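Search questions

Do concussion substitutions count against the normal limit in our amateur cup?

Our league is adding a permanent concussion substitute for the cup in October. The rules sheet says three substitutions in 90 minutes and says nothing on whether the extra one uses up a window. I referee the Brorness ties and need a fixed answer before the draw.

Share (3) 48 views

Sombat Tanasarn
Check the competition rules first. In the version we play under at Hevier, the concussion sub is separate – it uses neither a named substitution nor a window. The opposing team then gets one additional substitution. Tell both benches before kickoff and write it on the team sheet with a distinct mark.

grukeo_ref
pretty sure it's just a normal sub, that's how we did it last year

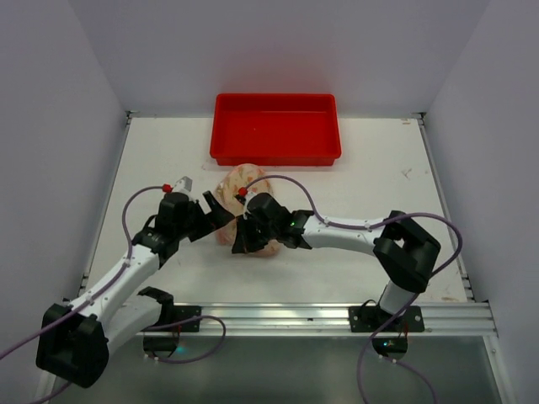

Sombat Tanasarn
Last year the league had no concussion rule, so that does not apply. One further point: the replaced player takes no further part, including any penalty shootout. If a team makes a normal change at the same stoppage, that change does use a window. Record the two separately, with the minute for each.

Was this answer helpful? 10 people said yes

We use cookies to remember your settings. Accept Manage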